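Drerley Hall, annual safety walk-round, December
Checked against the Windora sheet, with comments where the tick box wasn't big enough.

1. Front door and porch
Opens, closes, locks. The mat still curls at one corner and has now been reported three years running. Fail, with affection.

2. Fire exits
Main exit clear. Side exit clear once the stacking chairs were moved, so I have put "no" and then "yes" and initialled both. The push bar needs a firm shove at hip height. The sheet wants it to open "with minimal effort", a phrase written by someone with a newer door.

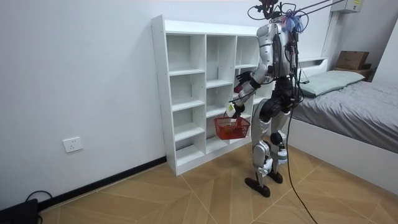
The exit sign over the side door is lit. The one in the corridor flickers and hums a bit. New tube wanted.

3. Extinguishers
Water one by the kitchen: pin in, needle in the green. The CO2 one has no gauge, so it goes on the scales at the service visit. Service label signed by Sabbagh and legible, a first. The fire blanket is behind the tea towels. It should be in front of the tea towels.

4. Heating and hot water
Boiler certificate on the wall and in date. Hot tap in the gents runs at a temperature I would call optimistic. Thermostat set to 19 and taped there. The tape isn't on the checklist but I approve of it.

5. Shelving and storage
Push test at shoulder height on every tall unit. Nothing heavy to go above head height, please, and that includes the urn. Wall brackets to be looked at again in spring – I want them tightened by hand and not by whoever owns the drill.

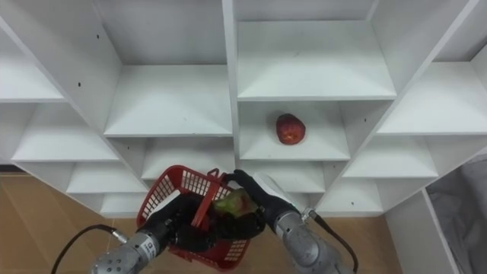
6. Floors
No lifted edges in the main room. One tile in the kitchen rocks. Wet floor sign found in the cleaning cupboard, under the mop, dry.

7. Electrics
All 13 portable items tested and stickered. The Toltine heater failed and has had its plug cut off, before anyone could feel sorry for it. Quote for a replacement is £395, and the limit without a meeting is £400, so I suggest we order it before they add delivery.

8. First aid box
Plenty of plasters. No eyewash. Four triangular bandages and one safety pin between them.

9. Accident book
One entry since last year: "chair". I have asked for more detail.

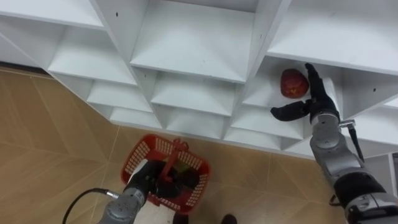
Omar Chidiac replied that it was his entry, that the chair had folded while he was on it, and could item 2 please say which stack it went back into. He also thinks the boiler certificate runs out in the spring and would like that written down somewhere other than the boiler.

Added to the actions. The chair has not been identified. Until it is, sit down slowly.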